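Surkano pauses laundry robot trials after grip fault

Surkano has stopped all home trials of its two-armed laundry robot after a fault in the hand controller caused one unit to keep pulling on a washing machine door that was already fully open. No one was hurt. The door hinge was bent and the machine had to be replaced.

The fault occurred at the company's test apartment in Wenevside on 2026-10-13, during a routine loading run. According to Parvathi Naidu, head of safety at Surkano, the right hand failed to report that its fingers had closed, and the arm went on applying force for 16 seconds before an operator pressed the stop button. 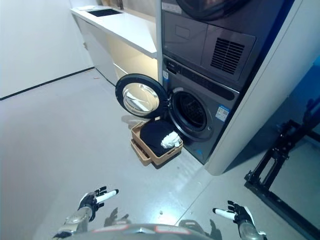

A Surkano robot at a washer and dryer, with a laundry basket on the floor by the open door.

The same software is installed on 451 units. Naidu said a search of the logs found 2 earlier cases in which the finger signal dropped out – both cleared on their own and were not reported at the time.

"The arm should stop when it loses that signal, and it didn't," she said. "We are changing that first."

Jukberg, which supplies the hands, is checking the wiring in the wrist joint. Its service manager, Ott Urbonaitė, said the part had passed a test of 3,000 grip cycles before delivery.

Trials will not resume before December.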